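The Second Life of the Picnic Bowl

In my building the kitchens are small. Mine has one cupboard above the sink, one drawer, and a shelf where the plates stand so close that you must take out three to get one. When I moved in, in October, I had a box of good ceramic from my aunt. After two months I was eating almost every meal from plastic.

I am not ashamed of it any more. I have been asking my neighbors and the people who sell dishes in our street what they use at home, and the answer came back again and again with a small laugh: the colored ones. The blue bowl, the pink bowl, the one the children fight for. The ceramic is for guests, and the guests come twice a year.

Ibsa Chala keeps a household shop called Delska, two streets from the market. He has sold plates and pots there for many years and he has strong opinions. "People come in to buy white," he told me. "They stand in front of the white, they touch it, they say how nice. Then they go to the register with orange." He does not think this is bad taste. He thinks that a kitchen with little light needs something in it that wakes you up in the morning.

His shop keeps a notebook, written by hand, of everything that leaves the shelves. Last year it was 2794 pieces of kitchenware, and 554 of them were plastic bowls. Cups he writes on another page, with the lids and the spoons, because he says they are "small business."

What I like in these bowls is how they behave after washing. Ceramic wants to be put in order. You dry it, you match it, you lower it gently on its brother. With plastic you put one bowl into another without looking, then the cups go where there is still a hole, and the biggest bowl lands on top because your hands are full.
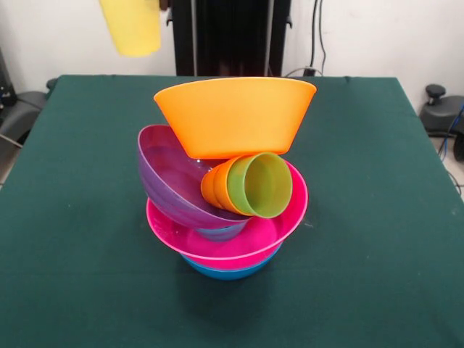
My mother would not have accepted such a thing in her house. She had a rule that a stack must be able to stand through an earthquake, and she checked it with one finger. Large at the bottom, small at the top, handles to the same side. I still hear her when I build my own leaning towers in the evening, and sometimes I take everything down and begin again. More often I go to bed.

There is a practical side also. Bowls from the same set sit deep inside each other and save space, but they can stick together, and then you stand there pulling with both hands. Bowls from different sets never fit well. They lean, they leave air between them, and the tower becomes twice as high as it should be. Ibsa Chala sells a nested set of 5 under the name Dotley and another, a little thicker, called Lodhi. He says that customers lose one bowl from the set within a year and replace it with whatever color is near the door. By the third year there is no set.

For washing he gives simple advice. Use a soft sponge and never the green rough side, which takes away the shine. Tomato sauce should not stay overnight. If the plastic has already taken a smell, fill the bowl with warm water and a spoon of baking soda and leave it until morning. He does not put hot soup in plastic and he does not let his customers leave without hearing about it.

I asked him what he has in his own cupboard. He thought for some time — I believe he was deciding if he should tell me. He has two Heletti plates, a wedding gift, still in their paper. And he has a yellow bowl with a burned place on the rim, older than his shop, from which he eats his rice every night.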